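Two-Tray Sorting on a Covered Table
Updated 12/30/25

Quick one for kids' game table or a rainy day. Setup is fast, dont overthink it.

You need: brown cover, one green tray, one red tray, cups, a couple small white bowls, toy cubes, a plastic bottle with the cap on.

Step 1. Cover the table, then trays to the back. Loose stuff out front where hands can reach it. Small cubes get lost, so stack them.
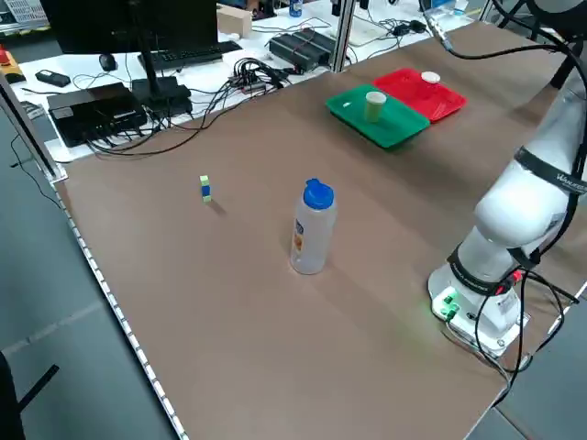

Cubes stacked left of the bottle.

Step 2. Spread things out. Trays side by side, both empty to start. Bottle can lie down, fine. Leave a gap between items, little kids grab two at once.

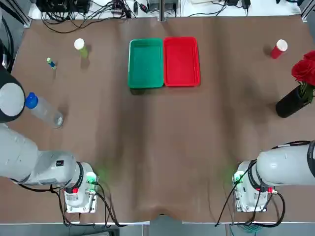
Green tray left, red tray right, nothing in them yet.

Step 3. Bowls. One per tray. Cubes go in the bowls, bigger things straight on the tray. Pick your own rule and say it outloud before anyone starts.
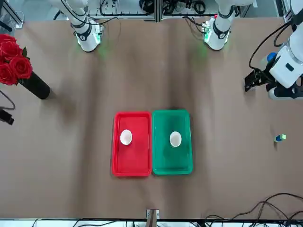 One white bowl in each tray, cube still out on the table.

Step 4. Reset. Bowls out, trays back to empty, swap the rule. Set a timer for 20 seconds if they're getting bored.
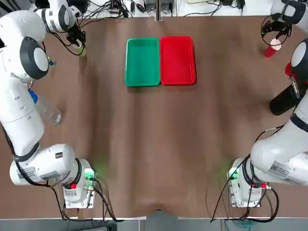 Cups are the hard part, they tip. Put them down slow, let go last. Older kids can do 12 rounds easy. Wrinkles in the cover? Smooth them toward you and go again.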